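Monday, February 5, 2018

Day one of the Great Mending, as I am calling it so that it sounds like something a person would choose to do with a day off.

The basket behind the door has been filling since we moved to Presham. I tipped the whole lot out after breakfast and found trousers I had grieved for and replaced. There was also a pillowcase with no fault I could find, which I suppose had gone in there for the company.

Started with Tamer's work pants, which have gone at the same knee as the last pair. I don't know what he kneels on. He says nothing, he says he is a standing man. Patched them from the inside with an offcut and did the zigzag too tight, so the knee now has the flexibility of a licence plate. He can stand in them beautifully.

Adjoa rang at ten to ask if I'd read the book for Thursday. I said I was well into it. I am on page 7.

Then the machine began skipping stitches. Changed the needle, rethreaded it, cleaned out a wad of fluff the size of a mouse, rethreaded it again and found I'd had the bobbin in backwards the entire time. Twenty-six years I have been sewing. Put the kettle on and told no one, apart from this diary, which is sworn to secrecy.

Azadeh came by with the jar of pins she borrowed in January and stayed for lunch, which was toast. She held up my blue bag project, turned it over, and asked which side was the outside. She has always been encouraging. She also thinks I should sell them at the Roltham market, where Emmanuel apparently made enough from tea cosies to get his gutters done. I have seen his tea cosies. The man has a gift, and the gift is talking.

After she left I went back to the blue. Lovely heavy stuff with pale flecks all through it, and it frays if you so much as look at it in a certain colour of mood. The long diagonal seam had me unpicking for most of the afternoon - first time the panels were out by a finger's width, second time I had sewn one of them to the tablecloth. Third time I pinned it properly, like an adult, and it lay down flat and behaved.
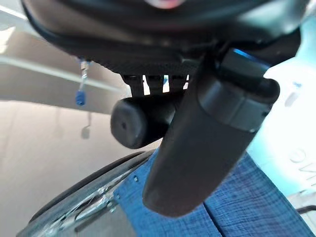

The seam, third attempt. Blue side up, I'm fairly sure.

I was so pleased that I stopped there, before the handles. Handles are for people with momentum. Everything has been shoved to one end of the table so we can eat at the other, and Tamer has been told that if he finds a pin in his rice he is to bring it back to me, as they're good ones.

Still in the basket: two shirts, the green cardigan, a curtain, and the neighbour's boy's soccer shorts, which I offered to fix back when they still fit him. Zaid must be a head taller by now. I could let them out, or I could wait for a cousin.

Bed early. Page 8 tomorrow.

Recent entries
The tap, continued
Adjoa's chutney and what it did to the spoon
A short walk that wasn't
Things I have lent to Azadeh
New curtains, old windows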